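# A small clinic above the bakery: talking with Domenica Oberholzer

Domenica Oberholzer has been a nurse practitioner for eleven years, and for the last four of them she has worked in Hinness, a town with one main street and one pharmacy. I met her there between two afternoon appointments. She had put the kettle on before I arrived and she drank her tea standing, out of habit.

She did not plan to become a nurse. "I wanted to study languages," she told me. "My mother was ill when I was nineteen, and there was a district nurse who came to our flat every second morning. She spoke with my mother like with a neighbour. I watched how she did it, and in the autumn I changed my application."

After her training she spent six years on a children's ward at the regional hospital. She remembers the nights best. "On a ward at night you learn to listen. A child who is in pain breathes differently. I still use this, also with grown people." Then she went back to school for her master's degree, studying in the evenings and working 20 hours a week so that she could pay the rent.

The clinic in Hinness is called Hesis and it stands above a bakery. When Domenica started, it had 318 patients on its list. Now it has 847, and many of them come from the villages on the other side of the river, where the last doctor retired and was not replaced. Two nurse practitioners and one receptionist do the daily work, and a doctor, Dr Fukuda, comes twice a week for the difficult cases.

"People ask me if I am allowed to do this or that," Domenica said. "I can examine, I can order the blood tests, I can prescribe most of what a family needs. If I am not sure, I telephone to Dr Fukuda. I telephone quite often, and I am not ashamed of it."
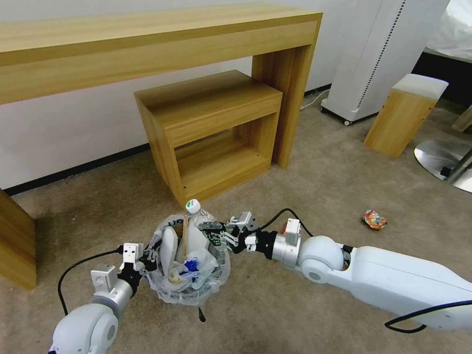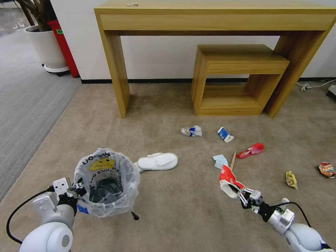 What should a new patient bring to the first visit?

"A list of the medicines," Domenica answered, "with the dose, and also the things from the shop, the vitamins and the herbal teas. If the list is too much work, bring the boxes in a bag. And bring your vaccination card if you can find it. The first visit takes forty minutes, so please don't park in the bakery's places."

Much of her work is with long illnesses, above all high blood pressure and diabetes. She likes this part more than she expected. On the ward the children went home and she seldom heard of them again, while in Hinness she meets her patients in the queue for bread. One man, a retired roofer, came to her in June with very high blood pressure and said that he had only come because his wife was waiting outside in the car. He now measures at home every morning and writes the numbers on the back of an old calendar. "He brings me the whole calendar," she said. "It has tractors on it."

Twice a year she travels with Skurnosik, a small group of nurses who hold health days in mountain villages. Last time they saw around 200 people in three days, in a school where the heating worked only in one classroom. They checked eyes, teeth and blood pressure, and gave advice to young mothers. I asked her whether three days can change very much. She thought for some time before she answered.

"For most people, not much," she said. "For a few, yes. We found a girl with a heart murmur and she was later seen by a specialist. But I would prefer that there was a nurse in that valley the whole year. I say this to everyone who asks, and then I go again anyway."

She finds the paperwork the hardest, and after it the winter, when half of the town coughs and the waiting room has too few chairs. She tries to leave at six. Three evenings out of five she manages it. At home she reads novels in Italian – the languages have not quite gone away – and she is learning to swim properly, with a teacher, in a group where she is the youngest.

For somebody who thinks of the same profession she has practical advice. "Work on a ward first, some years. Don't hurry to the master's. In the clinic you are often alone in the room, and you need to have seen many sick people before you can say that this one is not so sick."

The receptionist knocked then. The four o'clock patient had come early with a small boy who did not want to take off his hat, and Domenica went out to talk with him about the hat.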